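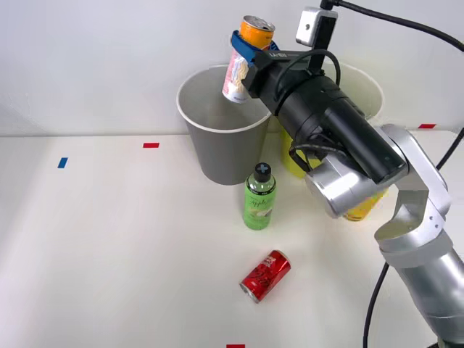
*Drink can, held upright over the white table.*

# Less plastic at the kitchen sink: what stuck and what didn't

I've been trying to get the throwaway plastic out of my kitchen since November, and a few of you asked for an update after the last post (the one about beeswax wraps, which I still use, mostly for cheese). So this is everything I remember to write down, in no real order, with the kids yelling in the next room.

**Sponges.** Those yellow and green ones shed little bits every time you scrub, and the bits go straight down the drain. I switched to cotton dishcloths for wiping and a wooden brush with plant bristles for scrubbing. The brush I like is from Holub. Stand it bristles down in a jar to dry, or hang it up. I left my first one lying flat behind the faucet and the wood split in a month, so that was a nice waste of money.

For burnt pans I don't use anything fancy. Cover the bottom with water, add a big spoon of baking soda, simmer it for 5 minutes, turn it off and go do something else. Most of it lifts with the brush. Don't do this with bare aluminum, it goes dark and ugly.

**Dish soap.** I tried the solid bars and I'm split on them! The Welow bar is great on plates and glasses, not so great on the roasting tin after a chicken. My neighbor Radek Ďurica grates his into a jar and tops it up with hot water, and I copied him, but mine set like pudding. More water, he says. I've gone back to liquid for greasy stuff and I get the bottle refilled at Prundeo, where they weigh it when you walk in and again when you leave. Bring a bottle with a wide neck or you'll be standing there all afternoon.

**The sink strainer.** If you only do one thing on this page, do this one. Ours is a plain steel mesh one and it catches rice, peel ends, stickers off the fruit, the plastic tags from bread bags (how do they even get in there?). Empty it into the trash or the compost after every wash and pick the stickers out first if it's going in the compost. Those things do not break down. I was finding them in the flower bed two summers later.

**Laundry, because my machine is in the kitchen.** Fleece is the bad one. I wash ours less often now, on cold, with a full drum and a short cycle, so there's less rubbing and fewer fibers coming loose. You can get a mesh bag to put the fleeces in, and the fuzz collects in the corners. Pick it out with dry fingers and put it in the trash. Please don't rinse the bag under the faucet, that sends the fuzz exactly where you were trying to keep it from going.

**Freezing without zip bags.** Glass jars work fine if you leave a good gap at the top and pick the ones with straight sides. The ones with shoulders crack. I lost a whole batch of lentil soup that way and had to throw it all out, glass and all. Let the food cool down completely before it goes in, and leave the lid loose until it's frozen. Bread goes in an old pillowcase inside the bread drawer for everyday, and in the freezer I just reuse the bag it came in until it gives up.

**Produce bags.** I sewed 4 from a net curtain. They weigh next to nothing, so the register doesn't charge you extra for them. If you don't sew, Luvero sells a set with drawstrings, and the strings are long enough to tie properly. Wash them with the towels.

**Trash by the door.** I keep a cloth bag and an old pair of gardening gloves on the hook by the back door and grab them when we walk the dog down to the creek. Bottle tops, straws, candy wrappers, fishing line once. Snip the fishing line into short pieces before you bin it so it can't tangle up a bird. Fouad Dabbas, who I sometimes meet down there, carries kitchen tongs for the bits in the brambles, and I've started doing the same with my old pair. Just don't put them back in the utensil drawer!

What didn't work for me: bamboo paper towels (they went musty), homemade dishwasher powder (white film on everything, it took two rounds of vinegar to get it off the glasses), and silicone lids, which fit exactly one of my bowls.

Next time I'll do the bathroom. If you have a shampoo bar that works in hard water, leave me a comment, mine makes my hair feel like a doormat.

Last updated January 14, 2020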